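Trullham Games Weekend – venue and equipment check
Checked by: Jintana Chuensuk
With: Holger Haugen (power and network)
Date: 5 January 2025
Hall: Binden Room, ground floor

Result: open with conditions. Two items to be closed before doors.

1. Exits and gangways
Main doors – OK.
Side door to car park – OK. Push bar stiff but opens fully.
Gangway between console rows – FAIL on first look. Chairs on the racing game side back into it when people stand up. Row moved towards the wall and checked again. OK now, keep it that way if extra seats are asked for.
Room limit is 200. Door staff have a clicker.

2. Power
Extension leads plugged into other extension leads – two found behind the fighting game stations, both removed. Holger has run a separate lead from the stage sockets.
PAT labels – 47 items looked at. One monitor supply had no label and has been taken out of use. It is in the office, please don't put it back.
Cable covers – OK on the main walkway. Missing at the tournament desk. OPEN.

3. Demo stations 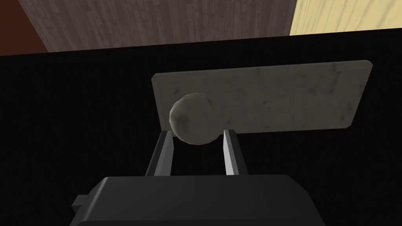

Gripper model

Screen brackets – OK, all tightened.
Controllers – wipes at each station. Spare batteries kept at the desk and not on the tables.
Headsets – foam split on one pair, swapped.
VR area – floor tape is down but the corner nearest the pillar is too tight. Kanokwan Sriwong to move the tape in before play starts. OPEN.

4. Flashing images and sound
Warning notice at the entrance – OK.
Warning notice at the Petchrat shooter station – put up during the check. The opening sequence has strobe effects so it needs its own sign.
Speakers – turned down at the stage end. Staff on that side could not hear the fire alarm test properly the first time. Second test was fine.

5. Age ratings
The 18-rated games are behind the screens at the back. Wristbands are checked by Napaporn Srithong. Screens need to come forward a bit as you can see over them from the snack table. Done.

6. First aid and breaks
Kit – in date, plasters low.
Players in the long bracket get 15 minutes between rounds. This was skipped in December and we had complaints.

Still open: items 2 (cable cover) and 3 (VR tape). Sign-off by Kittipong Chantharasri once both are done.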